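Can Seams, Fill Levels and the Problem of Flat Soda

Jirayu Tanasarn has run the packaging lab at Gadby, a contract canner for small drinks companies, long enough to have stopped arguing about whether cans are better than glass. The questions that reach the lab are narrower. A client wants to know why one pallet tastes flat in August when the pallet next to it does not, and the answer is usually in the seam.

"People look at the side wall first, and at the print," Tanasarn says. "The side wall rarely leaks. If you lose gas, you lose it where the end meets the body."

The joint is a double seam. The curl of the end is folded under the flange of the body in a first operation, then pressed flat in a second, with a thin line of compound filling the gaps. Tanasarn's team cuts sample cans apart and measures the overlap of the two hooks under a projector. Anything outside the limits stops the line.

Gadby took on a sparkling tea called Momarura last year, and the early runs were difficult. The tea foamed at the filler, and foam carried liquid onto the flange before the end went on.

"A wet flange by itself is fine. All flanges are wet. Sugar solids and tea particles on the flange are a different matter," Tanasarn says. "You get a wrinkle in the body hook and the compound does not close it."

The first full run was 2166 cans. The lab held 1236 of them back for storage tests at two temperatures and pulled 50 at each check for carbonation readings. The fix was dull: colder product, a slower filler and a longer settling time before the end was placed. Output dropped, and the client, Donati, accepted the price.

Asked whether a drinker can spot a bad seam, Tanasarn is doubtful. A dented rim is worth avoiding, and so is a sticky one. Beyond that the faults are too small to see, and most of them sit inside the fold.

"Clients ask me about the tab more than anything. Color, mostly. A colored tab costs more and does nothing for the seal. The score line under it matters – too deep and it vents in a hot truck, too shallow and the tab breaks off in your hand."

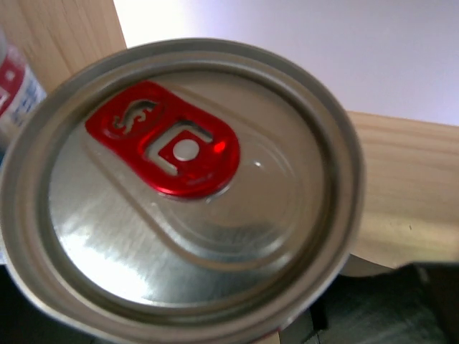

Storage and stacking

The second half of the lab's work is what happens after the pallet leaves. Tanasarn keeps a record of returns by warehouse, and heat accounts for most of them. Pressure in a sealed can rises with temperature, and the domed base is the part designed to resist it. When the base turns outward, the can no longer stands flat and the whole layer above it leans.

Gadby now ships in Relow trays, which have a higher side wall and keep the cans from rubbing. The lab tested 1000 cans on a vibration table before approving the change.

"Rubbing takes the varnish off, then you have bare metal, then you have moisture," Tanasarn says. "It takes weeks. By then it is on a shelf and it is my phone that rings."

The next project is a lighter end, with less metal in the center panel. Tanasarn expects the seam settings to need rework on both lines.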